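**Can a club opt out of the league's player agreement halfway through a season?**

posted by aguirre_fan, 9/7/23

I help run a small basketball side, Vulside. Our league brought in a players' agreement in July which covers match fees, travel and rest days. Our players have now said they want to leave it and negotiate with the club directly. Is that allowed once fixtures have started? The document says either party may give notice "at the review date" but I can't find a review date anywhere in it.

---

**Prilon Pete**

Depends on the league. Ours let a team out once but there was a big row over it.

---

**stesten_hoops**

Look at the schedule at the back, not the main text. In the Stesten league the review date sits in a table under the fee bands, and most people miss it. Ours gives 2 windows a year, both outside the playing season.

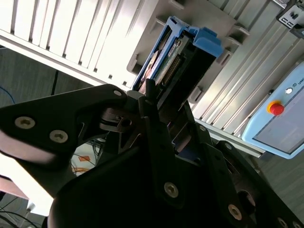
If there really is no date, write to the league secretary and ask for one in writing. Until you have a reply, carry on paying the agreed fees. We stopped ours early and ended up owing 2000 in back payments — it took most of the next season to clear.

Also check who counts as a "party". In our version it was the players' group as a whole, so one squad couldn't leave by itself.

---

**tipoff**

Same as above, ask the league. I'd also get the players to put their request on paper and sign it. Ours was only verbal and the league wouldn't look at it.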